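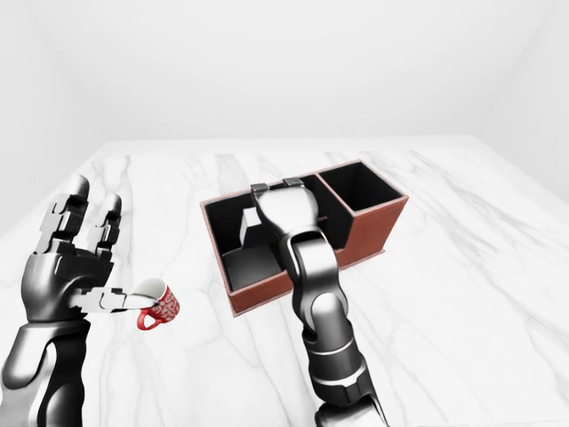
Slide 1: red mug in one hand, the other hand in the organizer (simulation)

Okay, hi everybody! I got the slot right before lunch, so I'll keep moving. I'm the one who has to write the equipment request for Gosling every February, and last year I wrote a bad one. I asked for two arms and two hands and forgot the table, the mounts and the spare fingers. (Pause for groans.)

So this year we did the shopping in simulation first. Same desk job, different hardware, 400 runs each – and I didn't sign a single purchase order until we were done.

Click to next slide.
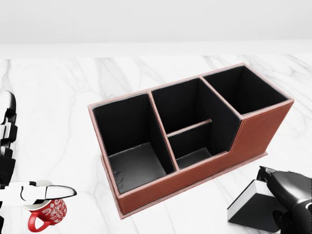 Can you trust a simulator enough to spend money on it?
For ruling things out, I do. I'd still rent the real thing before buying.

Back to the budget. We started with seven line items and the Skurnach quote covered only the arms. Zendar bundled the controller but charged extra for training, so read the small print, please! Fetholm was slow to answer, and their lead time was seven weeks, so ask about delivery on the first call.

My rule now is to price the hand separately from the arm. Fingers wear out, and I want them on the supplies line where I can reorder without a meeting.

Show the spreadsheet if there's time. If not, skip to questions and mention the template is on the Gosling shared drive.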